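Home News Opinion Reviews Archive Contact

The Pointed Finger Deserves Better

Every gripper comparison I read ends with a table, and the table always crowns whatever has the most sensors.
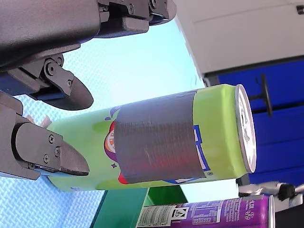
Leonie Wallner wrote in to say that fingertips are a detail and the controller does the real work, so I should stop fussing over plastic. She has a point, and I have a can.

A can is round, slick and keen to roll. Wrap duct tape around its middle and you've changed the friction in one spot and nowhere else, and no controller I've paid for knows that. The shape of the finger decides a good deal before any software gets a vote. I have run the same 20 grasps with 2 sets of tips, same arm, same code, and come away with opinions I could defend at dinner.

The Schwaiger people sell a controller upgrade. The Ukis people sell a camera. Both brochures are lovely. I'd still spend the first 50 dollars on fingertips and a box of small screws, and I'd expect to lose most of the screws by May.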